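Getting caught in a rip at Kosville

I have been swimming at Kosville beach for most of my adult life and until this June I had never been in real trouble there. I am writing this down because a few people asked what happened, and because I got several things wrong that I thought I knew.

It was a little after 10 in the morning. The tide was on its way out and the waves were small, maybe knee high on the sandbar. I parked at the Pernard end, where the lot is free, and walked down past the last set of stairs. The lifeguard tower was 600 yards north of me. I noticed that and went in anyway.

The first sign was that my towel was in the wrong place. I had been floating on my back, and when I stood up to check, there was no bottom. The towel was a good way off to the left and a lot smaller than it should have been. I started swimming straight for it. I kept my head down and counted strokes, and when I got to 81 I looked up and the stairs were farther away than before.

I knew what a rip current was. I have read the sign at the top of the stairs many times. It says to swim parallel to the shore until you are out of the pull. What I did was swim harder at the beach for another couple of minutes, until my arms were heavy and I had swallowed enough water to start coughing.

Then I rolled over and floated. The cough stopped after a while. A man on a paddleboard from the Goson rental shack saw me with one arm up and came over. He had me hold the back of the board and he paddled us south, along the beach, until the waves were pushing us in again. The whole thing took less than 30 minutes from towel to towel. A lifeguard met us in the shallows, asked me some questions and wanted me to get checked out because of the water I had swallowed.

The clinic in Belkadi listened to my lungs and sent me home with a list of things to watch for – fever, chest pain, a cough that gets worse. None of them showed up. I was sore across the shoulders for days and slept badly the first two nights, and I spent most of that week indoors.
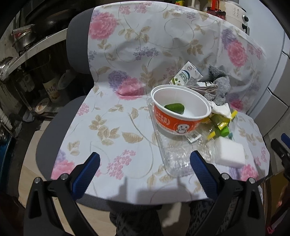

What I do differently now

I swim in front of the tower. It means paying for parking at the north lot and walking through the crowd, and I don't mind either one anymore.

I look at the water before I go in. The spot where I went in was the flat, calm-looking strip between two areas of breaking waves, and I picked it because it looked easy. The lifeguard told me that is often where the water is going back out.

I pick two things on shore to line up, usually the tower and the water tank behind it, and I check them every few minutes. A towel is a poor marker.

I also bought a bright orange tow float. It clips around the waist and I forget it's there until I need to rest on it. The Goson shack sells them, and I got mine when I went back to thank the paddleboarder. He wasn't working that day – I left a note and a box of donuts.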